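Knotted rolls, second attempt: egg wash or milk?
Started by wurden_baker in Bread & Buns

Same dough as last time, 70 g a piece, knotted or braided and glazed with beaten egg. Really pleased with the shine!
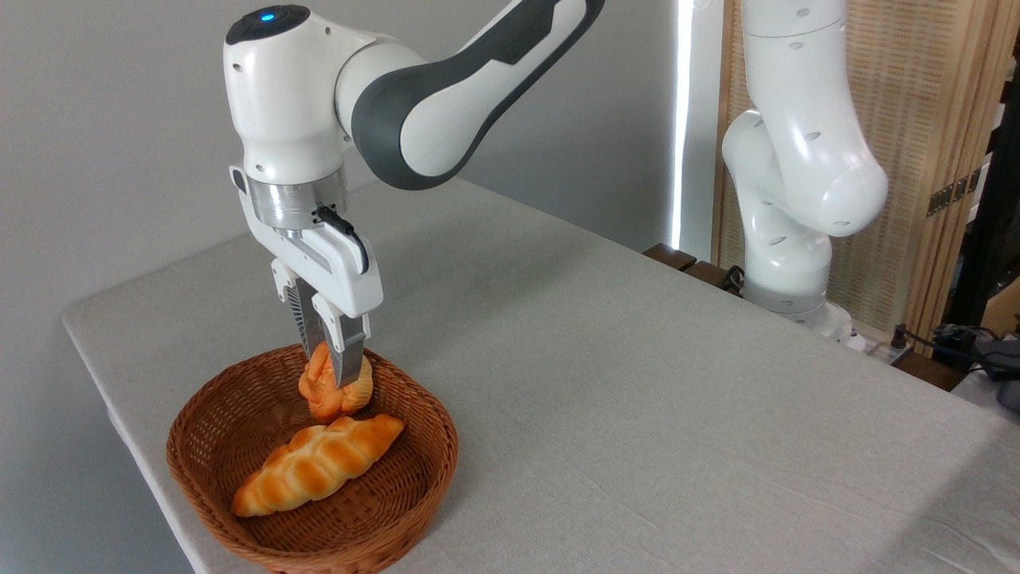
Reply 1
kelemen70
Oh, lovely colour! Egg every time for me. Milk gives you a soft top but it never gets that deep brown. How long did you bake them?

Reply 2
wurden_baker
14 minutes, top shelf, then straight into a basket with a cloth over. I could eat these all day (and on Saturday I more or less did).

Reply 3
Villads L
I'd argue for milk. Egg goes leathery by teatime, especially if you cover them warm. Brush with milk twice, once before proving and once before baking.

Reply 4
kelemen70
Leathery? Only if you slap it on neat. Let it down with a spoon of water and it's fine the next morning.

Reply 5
Eldana Lencho
Yolk and cream, no white at all!! My aunt did it that way and the crust stays tender, I promise. Also try a longer rope, you get a fatter knot and more soft bits in the middle.

Reply 6
Villads L
Cream I could be talked into. Still think 14 minutes is too long for 70 g though, I'd pull them at 12.

Reply 7
wurden_baker
My oven runs cool so I'm sticking with 14. But yolk and cream is going on the next batch, 900 g of flour already weighed out!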